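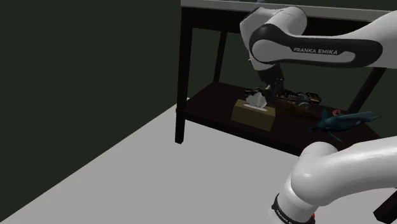 Getting an Arm to Reach Under Things: Planning for Low Shelves in Simulation

By Eleni Angelovski
Posted 18 May 2022

If you have followed my earlier pages, you already have a simulated Franka arm that can pick things up off an open tabletop, and I hope you had as much fun with it as I did! Low shelves are where it gets harder. There is a top over your target and there are table legs on both sides, and a planner that was perfectly happy last week will now sit there for 30 seconds and give you back nothing at all.

I work in Findell, our little planning toolkit, but the steps carry over to most others. The target all the way through is the tissue box, and the grasp is on the tissue itself, that white peak sticking up from the top.

Step 1. Split the furniture into separate collision shapes

Please don't wrap the whole table in one big box (I did this for most of January, so no judgment). The planner will treat the gap above the shelf as solid. Give the top, the apron, each leg and the shelf their own shapes, and do the same for the neighbors of your target. The teal object has long pointed parts that reach out past the front edge of the shelf, so a snug mesh is worth the extra load time there.

Step 2. Set a pre-grasp pose outside the opening

Pick a pose in front of the shelf with the fingers already at the angle you want, and plan to that first. Then ask for a short straight-line move in. Two easy problems are a lot kinder to the solver than one nasty one. Keep a padding of 2 cm on the furniture for the first part and drop it to 5 mm for the second.

Step 3. Seed the inverse kinematics

Left alone, the solver likes to hand you an elbow that pokes through the tabletop. Feed it a folded seed, with the upper links bent back over the edge and the hand angled down, and throw out any answer where a link touches the top. I also fix the random seed, 529 in my case, so that when a plan fails I can run the very same failure again and go looking for the cause.

Step 4. Look at it from a second view

Collision checkers only know about the shapes you gave them. Move the viewer camera over the arm and look down past the edge, paying attention to the wrist and the hand housing.

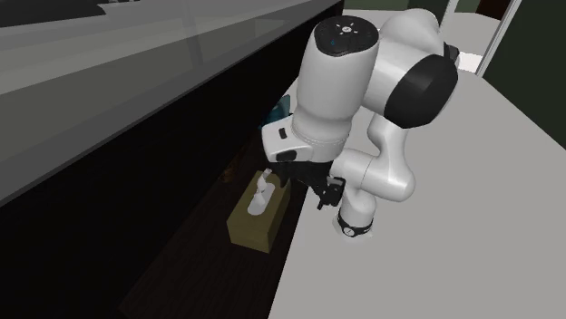

The folded pose from the second view, with the gripper just to the right of the tissue.

Step 5. Save the pose and try a retreat

Store the joint values under a name you will recognize in a month, then plan the straight-line move backward with the tissue attached to the hand as a collision object. If the retreat fails, go back to Step 2 and move the pre-grasp pose a little farther out before you touch anything else.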